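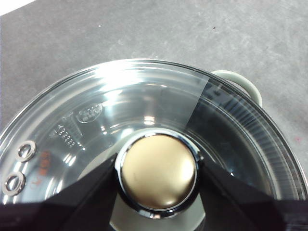
Piercing Room Inspection Checklist, Fovesgate Studio

Date of walkthrough: 2023-08-11
Rooms covered: front counter, piercing room 1, piercing room 2, cleaning room
Marks used: OK, Fix, Not checked

1. Hand sink, room 1. OK
Hot and cold water both run. Soap and paper towels stocked. Keep the jewelry trays off the sink ledge.

2. Hand sink, room 2. Fix
Soap dispenser leaks at the base. Wipe up under it at closing until the new one is in.

3. Procedure chairs. Fix
Room 1 chair has a split seam on the left armrest. Tape is not an acceptable repair on a surface that gets disinfected. Do not use this chair until it is recovered. Room 2 chair OK.

4. Surface disinfectant. OK
All spray bottles labeled with contents and date opened. Follow the contact time on the label and let the surface stay wet for all of it.

5. Needles. OK
Single use, sealed, in date. Checked 13 packs from the top drawer and the back stock. Older packs go to the front.

6. Sharps containers. Fix
Room 2 container is above the fill line. Close it, lock it, move it to the pickup bin and put out a new one before the next client. Room 1 OK.

7. Sterilizer (cleaning room). OK
Last spore test passed and is filed in the binder. Next service is due in October. Log sheet has 2 loads with no initials. Whoever runs the load signs for it.

8. Sterile pouches. OK
Indicator strips changed color on every pouch opened for the check. Throw out any pouch that is torn or damp, even if the strip looks right.

9. Jewelry. OK
Torneo order came with material certificates, now in the binder. The Zollum barbells have no paperwork yet. Keep them out of the display case until it arrives.

10. Gloves. OK
Small nitrile running low.

11. Consent forms. Fix
Several forms are missing the allergy line. Forms for minors need the guardian's ID copied at the counter.

12. Aftercare sheets. Fix
The old sheet still tells clients to turn the jewelry. Recycle those and use the new sheet, which says saline rinse and leave it alone. Ogundipe Print has the file.

13. First aid kit and eyewash. Not checked
Cabinet was locked. Check before opening tomorrow.

Items marked Fix must be signed off in the binder before the room is used again, except 11 and 12, which can be done at the counter.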